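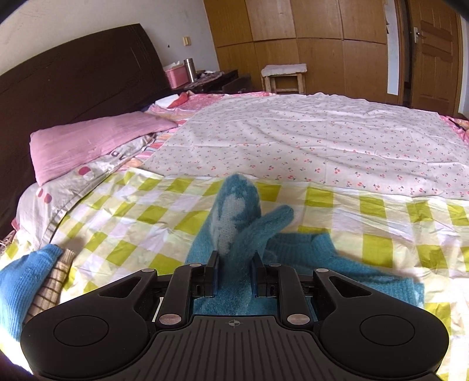

*Fig. 4. Two teal gloves on a checked sheet.*

## 6. Washing small knits and bedding

Your Lindulari washer has two programs for the items in this section: **Knits** and **Bedding**. Both are on the right half of the dial. If your washer was made before October, the Knits program is marked **Hand Wash** instead, and the steps are the same.

### 6.1 Knits program

Use this program for gloves, hats, scarves and thin sweaters with a machine-wash label.

1. Close all buttons and zippers. Turn fuzzy items inside out.
2. Put small items in a mesh bag. The Rilik bag supplied with the washer holds up to 4 pairs of gloves.
3. Place the bag in the drum with at least one towel. A single light item can stick to the drum wall and stop the spin.
4. Pour liquid detergent for wool into drawer II. Leave drawer I empty.
5. Turn the dial to **Knits**. The display shows 36 minutes.
6. Press **Start**. The door locks after a few seconds.
7. When the display shows **End**, take the bag out. Pull each item gently back to its shape and lay it flat on a rack.

**Note:** The time shown can change during the first rinse. If the washer finds too much foam, it adds a rinse.

**Caution:** Do not use powder detergent with this program. The water is too cool to dissolve it, and grains may be left in the yarn.

### 6.2 Bedding program

Use this program for sheets, pillowcases and light quilts. Wash a quilt by itself.

1. Check the quilt for open seams. Repair them before washing.
2. Fold the quilt loosely and place it in the drum. You should be able to fit a hand between the load and the top of the drum.
3. Choose a temperature. The program starts at 40 °C – press **Temp** to lower it for printed or dark fabric.
4. Press **Start**. The program takes 71 minutes with the standard spin.
5. Unload as soon as the door opens and shake the quilt out before drying.

**Note:** Sheets can wrap around smaller items. Do not put gloves or socks in with them.

**Caution:** Never wash a waterproof mattress cover in this machine. Water trapped under the cover can move suddenly during the spin and damage the drum.

### 6.3 If the load will not spin

The washer tries to balance the load before each spin. If it can't, it drains and shows **Ub**.

1. Press **Pause** and wait for the door to unlock.
2. Spread the load evenly. For a very small load, add a towel.
3. Close the door, turn the dial to **Spin** and press **Start**.

If **Ub** comes back, check that the washer is level (section 2.3) and that all transport bolts have been removed (section 2.1).

### 6.4 Cleaning the lint filter

Knits shed more than other loads. Clean the filter after every few Knits washes – see section 8.2 for how to open the lower flap. Replacement filters and mesh bags are sold by Painemal service shops.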